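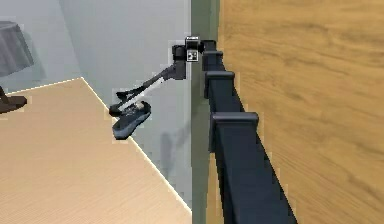
Threads > Money and Home > Moving

Filed under: Renting, Bonds & Bills

Moved out of a rental for the fourth time last month. A few people asked how I got the full bond back, so I'm putting it in one thread. This is Victoria, other states have their own forms.

Bond was 3000. Rent was 713 a week by the end, which is part of why we left.

Start with the condition report from when you moved in. If you can't find your copy, ask the agent for theirs in writing before you give notice. Ours took nine days to arrive and had two pages missing. They sent the missing pages after a second email.

I read the report room by room one evening and wrote down everything already marked as damaged. Chip in the bath. Stain on the carpet in the small bedroom. Laundry door that never shut. None of it was our problem and none of it needed fixing, but I'd forgotten half of it.

Notice next. Ours went in by email and by registered post. The agent, Kuldeep Mathur, replied the same day to the email. The letter turned up the week after. I'd still send both.

Keep paying rent right up to the last day. People tell you to skip the final fortnight and let them take it out of the bond. You're not allowed to, and it gives them a reason to start an argument.

Cleaning. We got two quotes. One was from Dindum, who wanted extra for the oven, extra for the blinds and extra again for inside the windows. The other was Anca Coman, who works on her own and gave one price for the lot. We went with Anca.

She did the oven, bathroom and kitchen. We did the walls, skirting boards and the balcony ourselves. Sugar soap and a flat mop for the walls. Don't scrub matt paint with a magic eraser, it leaves a shiny patch. I did this behind the bedroom door and had to repaint a square of it.

Carpets – check your lease. Some have a clause about professional steam cleaning. Whether it holds up depends on when you signed and how it's written. Ours had one, the carpets needed doing anyway, and we kept the receipt.

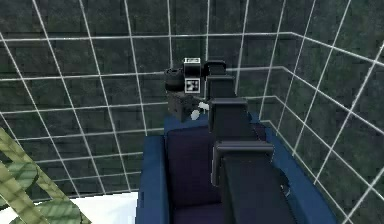 Movers were Farkik. Two people, one truck, five hours door to door. They were on time. They scraped the wall in the stairwell, which is common property, and told the building manager themselves before I knew about it.

Big furniture is what costs you. If you can get rid of any of it before the truck comes, do. The council does a free hard rubbish pickup but the wait was three weeks, so book it when you give notice. I left it too late and ended up driving to the tip twice.

Electricity and gas: set the disconnection for the day after the final inspection. Ours got cut at eight in the morning on the day itself and Anca had to finish the bathroom with no hot water.

Mail redirection takes a few days to kick in. Super fund, licence, rego, electoral roll, Medicare. I made a list and still missed the vet.

Final inspection was Thu 21 September. You don't always get invited but you can ask to be there. I asked and they said fine. It took twenty minutes.

Kuldeep raised two things. Marks on the kitchen bench, which were in the original report – I had the page open on my phone. And the garden bed, which he said was overgrown. I offered to weed it that afternoon and he agreed to wait for photos.

He then sent an email asking for 1000 off the bond for "general wear and presentation". No invoice and no breakdown. Fair wear and tear isn't something you pay for.

I wrote back four lines. Asked which items, asked for quotes, attached the condition report and the cleaning and carpet receipts. Said I'd lodge the claim myself if we hadn't agreed by the Friday.

He dropped it the next morning. Claim went through online and the money was in our account two business days later.

You can lodge a bond claim without the agent's agreement. They get a set time to dispute it and if they don't, you get paid. I wish I'd known that for the first two places.

Will do another thread on the new place once the internet's connected. Currently on day eleven of waiting for that.

Comments (4)

Rosaura Cáceres
Same with the "presentation" charge, different agency. They wanted 400 and went quiet when I asked for an invoice.

Naveen Joshi
Does the registered post count from when you send it or when they get it? Mine's due to go in this week.

Umesh Shakya
@Naveen Joshi you have to allow for delivery time. Check the postage table on the Consumer Affairs site and add a couple of days.

Rosaura Cáceres
Is Anca taking new jobs? I'm out at the end of the month and the oven is bad.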